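How to Check an Old Camera's Shutter Speeds Before You Trust Them With Film

Every used film camera for sale online is "tested and working." Ask the seller what that means and you usually get "the shutter fires." A shutter that fires can still be two stops slow, and you'll find out when the scans come back.

I've bought enough of these to stop believing listings. My last one was a Prindov rangefinder from an auction, sold as "serviced," with no receipt. Its 1/500 measured closer to 1/200.

What you need

A phone or digital camera that records slow motion
A small flashlight
A free audio editor
A photodiode on a headphone plug, if you want to check the fast speeds

Skip the phone apps that claim to time a shutter by sound alone. I tried two. At 1/30 they were fine. At 1/250 they gave me a different answer every time, to three decimal places, which I found pretty bold.

Step 1. Wake the shutter up

Take the film out. Fire every speed a few times, slowest to fastest. An old leaf shutter that has sat in a closet may drag on the first tries and then settle. Write down whether it did. A shutter that needs warming up will need it again next week.

Step 2. Listen to the slow speeds

Set one second and compare it to a clock. Then go to 1/2, 1/4 and 1/8. You want each to sound half as long as the one before. Buzzing that stalls partway usually means gummy oil in the slow gears. Don't squirt lighter fluid in there because a forum told you to.

Step 3. Film the middle speeds

Open the back, put the flashlight in front of the lens and record from behind at 240 frames per second. Count the frames where light shows, then divide by 240. At 1/30 you should get eight frames. By 1/125 you're down to two, and the method is mostly guessing.

Step 4. Measure the fast ones

Plug in the photodiode, hold it behind the open shutter and record. You'll see a spike when the shutter opens and another when it closes. Measure between them. Take several readings, and don't keep just the one you like.
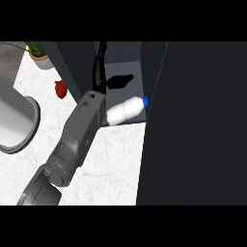

Image: Benito Villalobos

Now compare. A third of a stop off is nothing, and color negative film will forgive more than that, especially on the overexposed side. Slide film won't. If the top speed runs slow, tape a note to the camera with the real number and meter for that. Plenty of shutters never hit their marked top speed when they were new, whatever the brochure said.

What you should worry about is scatter. If 1/125 reads 1/100 every time, you can work with it. If it reads 1/100, then 1/60, then 1/110, no note will help you, and the camera needs a real cleaning. Get a quote first, and ask the shop for before and after readings at every speed. If they won't give you any, "serviced" means about what it meant in the auction listing.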